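How to Get Dried Ketchup and Other Food Stains Out of Washable Fabric

Most food stains come out of cotton and polyester if you work in the right order. The order matters more than the product. This page covers tomato sauces, egg, berries and grease on clothes, napkins and tablecloths. It does not cover silk, wool or leather.

What you need

A dull butter knife or spoon
Cold running water
Plain dish soap, uncolored
White vinegar
An enzyme laundry detergent (I use Zernari, but any enzyme detergent will do)
An old soft toothbrush
A bucket or sink

Check the care label first. If it says dry clean only, stop and take it to a cleaner.

Step 1. Lift off the solids

Scrape from the outside of the stain toward the middle. Hold the knife nearly flat. If the food has dried on, let it stay dry while you scrape, and shake the crumbs into the trash. Rubbing at this stage pushes the sauce down between the threads.

Step 2. Flush from the back

Turn the fabric over so the stain faces down and run cold water through the back of it for a couple of minutes. Keep hot water away from egg and milk, which set with heat. For tomato, cold is also the safer choice until the color has faded.
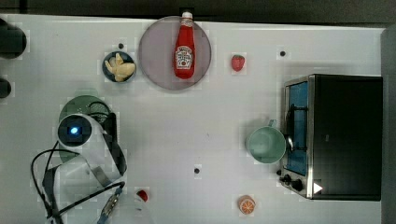
Step 3. Work in the dish soap

Squeeze a little soap onto the wet spot and rub it in with your fingers. For heavy cotton, such as a Bramwell table runner or a canvas apron, use the toothbrush in small circles. Leave it for ten minutes and rinse. If the water still runs pink or orange, do it again before going on.

Grease needs more soap and less water. Put the soap on while the cloth is dry, wait the same ten minutes, then wet it.

Step 4. Vinegar for what is left

Mix one part white vinegar with two parts cold water and sponge it onto any remaining color. Test it first on an inside seam. Rinse well afterward, and never use vinegar together with chlorine bleach. The fumes are dangerous.

Berry stains often turn a dull blue or gray after washing. Vinegar usually brings them back to pink, and then they rinse out more easily.

Step 5. Soak

Fill the bucket with cool water and add the enzyme detergent in the amount given on the box. Push the fabric under and leave it for 2 hours. An old stain can stay in overnight. Colored items should be soaked alone the first time, in case the dye runs.
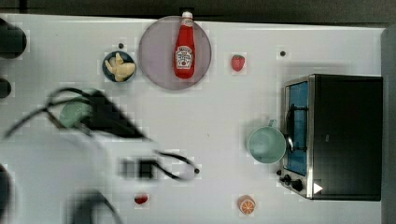
A ketchup bottle on a round plate.

Step 6. Wash and look before drying

Wash at the warmest setting the label allows. When the load is done, take the item to a window and look at the spot in daylight. If there is any shadow left, go back to Step 3. The heat of a dryer will fix a faint stain for good, so hang the item up until you are sure.

Notes on particular stains

Mustard: the yellow is turmeric and it is stubborn. After washing, dry the item in direct sun. It may take a few sunny days to fade.

Soy sauce: rinse quickly, then go to Step 4.

Chocolate: scrape, then treat as grease.

Stains that have already been through the dryer: soak overnight in oxygen bleach and cool water, if the label allows it. I got an old gravy mark out of a Druva tablecloth this way on the third try. The lighter one on the hem is still there.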